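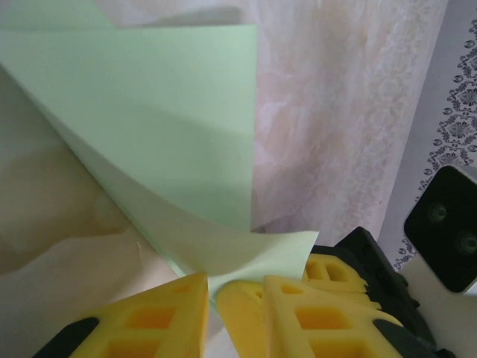
How do I get cardstock to curl without cracking?

I've been making paper flowers for my sister's baby shower and I'm completely hooked! I started with the thin text-weight paper from a kit and those petals came out great. Then I bought a pack of heavier cardstock for the big wall flowers (the kind that are as wide as a dinner plate) and now every time I curl a petal I get ugly little white lines across the bend. Sometimes it just folds flat, like a crease, when I wanted a nice round curve.

I'm using the edge of my scissors the way you'd curl ribbon. I've tried going slower and I've tried a pencil. Is it the paper, or is it me? Also, is there any way to make the curl stay? Half of my good petals had relaxed by the next morning. I have 20 flowers to make and I'd love to get started again this week.

papermoth

Posted 05/04/2023

larkspur_lane

Oh, I love this question, because I ruined a whole pack of really pretty lavender sheets before I figured it out! It's mostly the grain. Paper has a direction, same as fabric, and heavy paper does not like being bent across it.

Take one full sheet and bend it gently, without creasing it, so the two short edges come toward each other. Feel how much it pushes back. Let go, turn it and do the same with the long edges. One way will feel springy and stubborn and the other way will feel soft, almost lazy. The soft way is the way you want your petals to curl. Put a little pencil arrow in the corner of the sheet before you start cutting so you don't lose track (I always lose track), and then lay out all your petal templates facing the same way. You waste a bit more paper doing it like this but wow, the difference.

The white lines can also come from the paper itself. Some cardstock is white in the middle with color only on the outside, so any tiny crack shows. Tear a corner off and look at the torn edge. If it's white inside, look for a pack that says solid core. I switched to the Ridix solid core in the middle weight and I'm so happy with it.

And put the scissors away! They're wonderful for ribbon but they press on one narrow line, and that's where your crease is coming from. I use a wooden dowel, and for the really big petals I use a rolling pin. Roll the petal around it, hold it for a slow count, let it open up, then roll it again a little tighter. Two gentle rolls are so much better than one hard one.

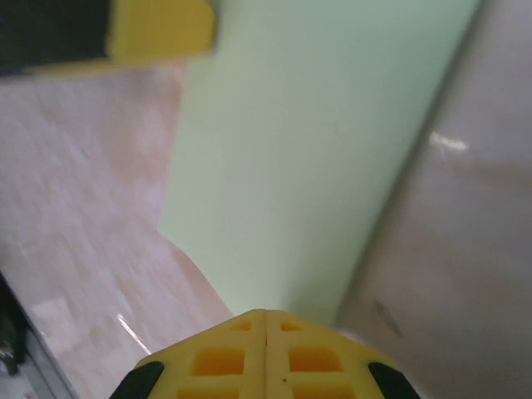
For making the curl stay, go tighter than you think you need. Paper always opens back up a little overnight, so if you curl to exactly the shape you want, you'll wake up to something flatter. I roll mine until they look almost silly, slide a loose rubber band around the bundle and leave it until the next day. Then they relax into the shape I wanted in the first place.

One more thing, glue your petals from the outside ring in, and let the first ring dry all the way before you add the next. Wet glue softens the base and the whole petal droops. Please come back and tell us how the wall looks, I'm excited for you!

gluestick77

steam. hold it over the kettle a few seconds, curl it, let it dry. works every time for me. watch your fingers

bluejay_crafts

Agree with pretty much everything about the grain, it was a total lightbulb moment for me too. I'd be careful with the steam on cheap paper though. I tried it on a dark red and the color came off on my hands and on the dowel and on my nice white shirt. Test a scrap first. A very light mist from a spray bottle on the back of the petal is easier to control, and you only need enough that the paper feels cool.

Humidity matters as well! I made a set last November when the heat was running all day and the paper was so dry that it cracked no matter what I did. I moved the pack into the bathroom during a shower (door closed, paper on a shelf, well away from the water) and an hour later it was behaving like a different pack.

If you're hanging these on a wall, I'd save the heavy stock for the back ring and use the thinner paper from your kit for the middle. The heavy petals hold the shape and the light ones do all the pretty fluffy stuff in the center. My favorite combination is dark on the outside going paler toward the middle, but I've seen it done the other way and it looked gorgeous.

papermoth

Thank you all so much!! I just did the bend test and I had every single petal going the wrong way. The torn edge is white, too, so that's both problems at once. I'm going to use up this pack on leaves and order the solid kind. The rolling pin is already on my craft table and it isn't going back to the kitchen until after the shower.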